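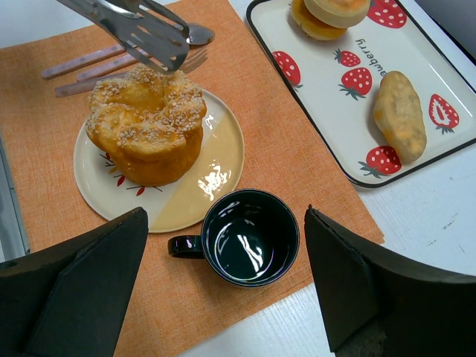 Servicio de desayuno en mesas pequeñas
Trabajo del módulo de Sala. Autores: Tyyne Ojala, Osaze Okeke y Renji Kinoshita. Tutor: Taner Öztürkmen. 13 de marzo de 2018

1. Punto de partida
En febrero hicimos prácticas en la cafetería Clidia. Las mesas son estrechas y el pan dulce se sirve entero, con pinzas, de modo que el plato ocupa casi todo el sitio. Queríamos saber qué disposición resulta más cómoda para el cliente y para quien recoge.

2. Material
Mantel individual naranja, plato redondo de color crema con hojitas rojas, taza negra con asa, cubiertos de mango rosa claro y pinzas de acero inoxidable. El pan es una pieza de varios bollos unidos, de los que se separan con la mano.

3. Procedimiento
Probamos 2 disposiciones durante 8 desayunos. En la primera la taza iba detrás del plato; en la segunda, a la derecha, con los cubiertos detrás del pan. Amrit Lapointe hizo de cliente y anotó las molestias.

4. Resultados
Con la taza detrás, la manga rozaba el pan en 5 desayunos. Con la taza a la derecha no pasó, pero el asa hacia la izquierda obligaba a girarla antes de beber —los zurdos del grupo no lo notaron—. Los cubiertos detrás del pan quedan lejos y conviene acercarlos.

5. Pendiente
Falta repetir la prueba con dos personas por mesa y con un plato más pequeño.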